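Home | Lists | Archive | Search | Help

Grilstead Baseball Talk - list archive, May 2023

Print this message | E-mail this message

Subject: Re: Is the farm system really that thin?

Hi all,

Long time reader, and I post maybe twice a season, but this one got me off the couch. Quoting the bit I want to answer:

> I looked over the rosters at all the affiliates last night and I count
> maybe 3 guys who'll ever help the big club. The pitching is all
> retreads. Fagundes is a nice park and the hot dogs are good but what
> are we developing down there? I'd clean out the whole player
> development staff in December and start over. Change my mind.

OK, I'll try!

I drove down to Fagundes for the home stand against Graltus and saw every game but the last one (rain, and I had a long drive home). Paid attendance for the opener was 3,032, and it felt like more with the school groups banging on the seats behind third. I sat with a scorebook and a scarf and I had a great time, so take all this with however much salt you like.

First, the pitching. Yes, there are retreads in the bullpen. Every club at that level has them - somebody has to eat the innings when a kid starter is done after 60 pitches, and the kid starters there are on very short leashes right now. But the lefty who went in the second game was touching 90 in the first inning and still close to it when they took him out, and what I liked more was the changeup. Last summer he threw it like he was embarrassed by it. Now he's throwing it behind in the count, to right-handed hitters, and getting those ugly swings where the back knee goes down in the dirt. Somebody taught him that, and that somebody works for the staff you want to fire.

Second, the catching. I know you can't see it in the rosters or the stat lines, but both of the catchers down there have gotten so much better at blocking balls. The younger one can't hit a lick yet, I'll give you that. He looked lost against anything soft. He's also very young for the league and he threw out two runners on the night I sat closest, one of them from his knees.

Where I agree with you is the middle infield. It's rough! Graltus bunted on them over and over and they never did sort out who was covering first. And moving the shortstop over to second for a week, then back, then to third, can't be doing the poor kid any good. If the front office wants to ask hard questions this winter I'd start there, and with why the hitting coach job at Grornel sat empty for so long. The Grornel bats have been cold since opening day and I don't think that's bad luck.

But cleaning out everybody in December? We did that once already, and those of us who've been on this list a while remember how it went. New drills, new throwing program, half the arms sore by summer, and then the people who'd put it in left for better jobs. I'd rather let this bunch finish what they've started with the pitchers.

If anyone is going to the Graltus series when it swings back around, I'll have a couple of extra seats on the first base side, in the shade after the fourth inning or so. Write me off list and they're yours, no charge, just buy me a lemonade.
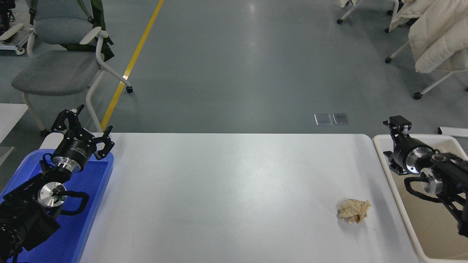 Oh, and bring cash for parking, they still won't take cards at the lot by the left field gate. The one across the road does but it fills up early on fireworks nights.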